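From: Beatrice Athumani
To: Reltatley Basin Water Levels list
Date: January 18, 2024
Subject: Re: Drerkley Reservoir drawdown, correction to the datum

On the Drerkley thread, the upstream gauge group wrote:

> The December report gives the Drerkley pool at 979 feet, but the
> staff gauge photo sent around with it reads lower than that. Are
> we comparing the same datum? Also, the Magesa wells are dropping
> faster than the pool is, and I don't see how the reservoir can be
> the whole cause. Is anyone correcting for pumping on the east side?

The 979 figure is in the old local datum. The staff gauge was reset when the dock was moved, and it has read in the newer datum from that point on. The offset between the two is 2 feet, with the older number always the higher one. Everything in the shared table before the dock move needs the offset taken off before it is plotted against the current readings. I have done this for the Drerkley column only. The Minutard Creek column was never in the old datum and should be left alone.

If you keep your own copy of the table, please do not apply the correction twice. The corrected column has a "c" after the station name.
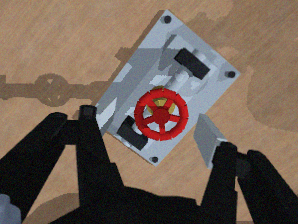

As for the Magesa wells, I agree that the pool level does not explain them. The two wells nearest the shore follow the reservoir with a lag of several days, as they always have. The three on the east terrace do not follow it at all. Their levels fall through the irrigation season and come back only part of the way over the winter. That pattern points to pumping from the gravel layer, and the reservoir has little connection to that layer east of the old channel.

I do not have a pumping correction. The east side users report yearly totals, and a yearly total can't be used to correct a weekly water level. What I can offer is a simple comparison of winter high levels from one year to the next, when the pumps are mostly off. On that basis the terrace wells have lost 5 feet over the period of record. The shore wells show no clear trend.

One caution on that number. The deepest terrace well was measured with a steel tape in the early years and a pressure sensor later, and there is no overlap between the two. I would not quote the loss for that well by itself.

Minutard Creek is a separate matter. It went dry below the road crossing last summer, and several people have put this down to the reservoir being held back. The crossing is upstream of any backwater from the pool — the stage there does not respond to releases. Low flow at that site depends on seepage from the terrace, so if the terrace wells keep falling I would expect longer dry periods. The creek gauge has over 100 days of missing record, mostly in late summer, so we can't say much yet about how long the earlier dry periods were.

The next round of well readings is in February. Please read the terrace wells before the shore wells, and write down whether the nearest pump is running when you arrive. A plain yes or no in the notes column is enough.

Beatrice Athumani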